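The Honest Guide to Lerna

The website said Lerna was the best-kept secret on the coast, which struck Aurelia Sima as odd, given that it was a website. She had read it on the bus from Cabrera, where the driver had the radio on loud and a woman across the aisle was feeding peach slices to a dog. The list had 23 entries. She had printed it, because her phone died whenever it got warm, and by the time the bus came down the last hill the paper had gone soft at the folds.

Number one was the view from the bus. "Sit on the left," the list said. She sat on the left and saw a retaining wall.

She was in town for two nights. Her magazine, which paid late and in small amounts, wanted a column on whether online guides could be trusted, and she had told her editor that she could write it without leaving her kitchen. He said readers liked it when somebody went. So she went, with one bag and a low opinion of the whole idea.

The hotel was number four. It was called the Rondari, and the list praised its "old-world welcome." The welcome was a man eating soup behind the desk. He put down the spoon, found her name in a ledger, and slid a key across.

"You have the paper," he said, looking at it.

"Do many people have the paper?"

"In June, everyone. Now it's October, so it's you."

"Is it any good?"

He gave that some thought. "It says we have a roof terrace."

"Do you?"

"We have a roof," he said, and picked up the spoon again.

She wrote that down on the stairs. Her room had a bed, a chair, and a window that looked into another window. Somebody in the other window was ironing. Aurelia lay down with her shoes on and read the list again from the top, marking with a pencil every word she didn't believe. Charming, hidden, authentic, steps from. She marked "steps from" twice. Everything was steps from everything if you were willing to take enough of them.

In the afternoon she walked to number seven, the fish market, which had closed at noon, and then to number eight, a bakery the writer called life-changing. She bought a roll with anise in it. It was a decent roll. She ate it standing on the corner and waited a fair amount of time, and her life went on as before.

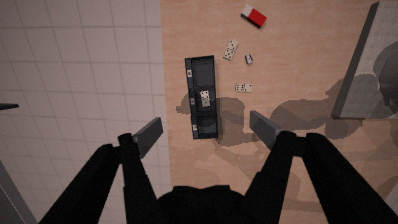
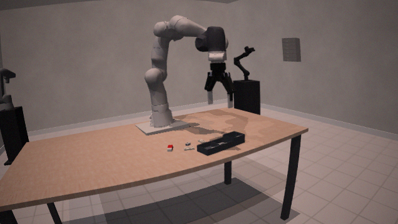
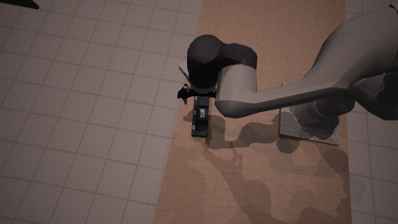
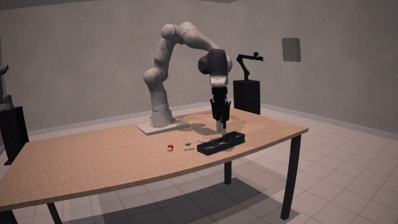

Do you need a guide to see Lerna?

Most people don't. The old town is small enough to cross on foot before lunch, and the bus from Cabrera stops at the edge of it.

That was printed at the bottom of the second page, in a box, and it was the only part of the list Aurelia had left without a pencil mark. She found it suspicious all the same. A guide that told you not to use a guide was either very sure of itself or had been put together by two people who weren't speaking.

She took the question to the tourist office, a single room beside the post office with a rack of ferry timetables. The girl at the counter had a cold.

"Who writes this?" Aurelia asked, and laid the pages down.

The girl turned them over, as though there might be a name on the back. "It's not ours. Ours has a map."

"But you know who it is."

"People say it's a man in Ilto."

"Ilto is two hours away."

"He used to come for the summers," the girl said. She blew her nose. "I don't think he's been since they moved the bus stop. That's why the left side is wrong. It used to come in by the other road, and then the left side was very nice. You saw the whole bay."

Aurelia asked when the road had changed. The girl called the question through a door, and an older voice called back that it was before the bridge. Neither of them could say when the bridge was.

She paid for the official map, out of politeness. It was worse than the list. It had a cartoon dolphin on it, and the street where the Rondari stood had been left off to make room for the tail.

By the evening she had tried eleven of the entries, and she sat down on the harbor steps to do the accounts. The fountain was dry. The chapel was locked, with a note saying to ask for the key at a shop that sold phone covers, and the man in the shop had never had any key. The lemon ice at number twelve was as good as he said. She didn't like writing that, but she wrote it. The cats at number fifteen were there too, on the wall where he said they'd be, though she supposed they were different cats.

An old man came down the steps with a bucket and sat a little way off from her. He nodded at the pages.

"Sixty-five steps," he said. "Does it say that?"

She checked. Number nineteen, the harbor steps, all 65 of them, best at sunset.

"It says that."

"That's right, then. I'm up and down them every day."

"Do you know the man who wrote it?"

"In Ilto? He owes my brother for a boat." He baited a hook, taking his time. "He never wrote about the boat, I suppose."

She looked through all the pages. There was nothing about a boat.

"No," said the old man. "He wouldn't."

The sun went down behind the fuel dock, where you couldn't see it. A bit of pink came out over the top. Aurelia had been sent to better sunsets by worse writers, and she put that in the notebook and then crossed out "worse," and then put it back.

In the morning she asked for a second coffee and the man at the desk brought it himself, along with a saucer of figs. She said she hadn't ordered figs.

"They're from the roof," he said.

"There's a tree on the roof?"

"In a pot. There's a chair also. You can go up if you want, but mind the wire."

She went up. There was the pot, and the chair, and a wire strung at exactly the height of a person's neck. Past the chimneys she could see the other road, the old one, coming down the hill on the far side of town with grass growing along the middle of it. She turned the chair so it faced that way. From a bus on that road, if you sat on the left, you would have had the whole bay for over a mile.

She took out the list and the pencil and looked at number one for a while. Then she wrote "was true" beside it, and the date, 1st October, and sat eating figs until it got too hot for the chair.

The bus back to Cabrera left at noon. She took a seat on the right, to be safe, and it was the wall again, on the right this time.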